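Andus Extends Desk Surface Program to Shared Work Areas

Facilities | December
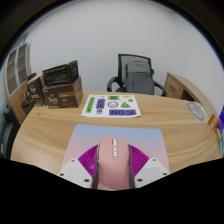

Andus has moved its desk surface program from private offices to the shared work areas on the second floor, following a trial that covered 46 desks. The program sets one layout for every table that is used by more than one person during the day. Each position gets a mouse pad, a clear strip behind it and a fixed place for printed matter at the far edge of the table. The pad is a rectangular model with rounded corners, in a gradient from pale blue to light pink, and it sits directly on the wood-grain top with no desk mat under it. Printed sheets, such as the one with the green and purple shapes, go beyond the pad, where they can be read from the chair and stay out of the path of the hand.

The layout was drawn up by Thư Trịnh, who manages workplace fittings for the company. The trial ran on two rows of tables near the north stairwell and one row beside the print room. Tables in the print room row were included at the request of the staff there, who handle more loose paper than other teams and had been working with sheets under the keyboard.

Under the previous arrangement, each desk was supplied with a full-width mat. The mats were ordered in three lengths, and a number of them no longer matched the tables after the floor was rearranged. Mats that were too long hung over the front edge and curled. Mats that were too short left a step under the wrist. Both faults were logged repeatedly by the facilities desk, and the mats were also slow to clean, as everything on the table had to be lifted off first.

The new pads are supplied by Nesska under an order for 500 pieces. The remaining stock of full-width mats will stay in use in the private offices until it runs out. Mats in poor condition will be withdrawn at the next cleaning round and will not be replaced.

Placement is measured from the front edge of the table. The near edge of the pad goes 7 centimeters back from the front edge, parallel to it. Where the table top is curved, the measurement is taken at the center of the pad, and the pad is squared to the chair position. The clear strip behind the pad is left open for a notebook or a small tool tray. Cups are to be kept to the side opposite the pad.

Printed matter is limited to one sheet per position. The sheet may be a reference card, a floor notice or a label sheet in current use. It lies flat and is not taped down. During the trial, tape left residue on the table finish at several positions, and the residue could not be removed with the standard cleaner. Makris, the contractor responsible for the table tops, has since treated the affected spots and has asked that no adhesive of any kind be used on the finish.

Color on the printed sheets was reviewed at the same time. Sheets had been produced by different teams over several years, and the same color was used for different purposes from one team to the next. The review recommends dark text on a light or mid-tone shape, with large blocks of color reserved for headings and for items that must be found quickly. Text running vertically is permitted on tall shapes but should be kept to a few words. Existing sheets remain valid and will be revised when they are next reprinted.

Cleaning follows a simple order. The sheet is lifted first and set aside face up. The pad is wiped with a damp cloth, turned over and wiped again on the underside. The table is then wiped along the grain and left to dry before the pad is put back. Spray is applied to the cloth and never to the table. Pads that have lost their grip on the underside are to be handed in at the facilities desk, where replacements are kept behind the counter.

Results from the trial were compiled by Statex. The time needed to clear and clean one row of tables was reduced by nearly half, with most of the saving coming from the removal of the full-width mats. Complaints about table condition also fell, although the trial was short and the print room row was measured over fewer days than the other two. Statex has recommended a second count once the layout has been in place through a full quarter.

Some points were left open. The height of the far strip, where the sheets lie, differs between the older and newer tables, and on the older type a large sheet can reach past the edge. Trịnh's office is considering a smaller sheet size for those positions. A request from left-handed staff for a mirrored layout has been accepted, and the placement guide will show both versions. Positions are not assigned, so users may move the pad to either side and are asked to return it to the marked side at the end of the day.

Work on the second floor will be carried out in the evening, after 6 p.m., one row at a time. Personal items left on shared tables will be placed in the lockers by the stairwell and listed at the facilities desk. The first floor is scheduled to follow after the second count. The meeting rooms are outside the program, and their tables will be kept without pads.

The placement guide is available from the facilities desk in printed form.

Filed under: Facilities, Furniture, Workplace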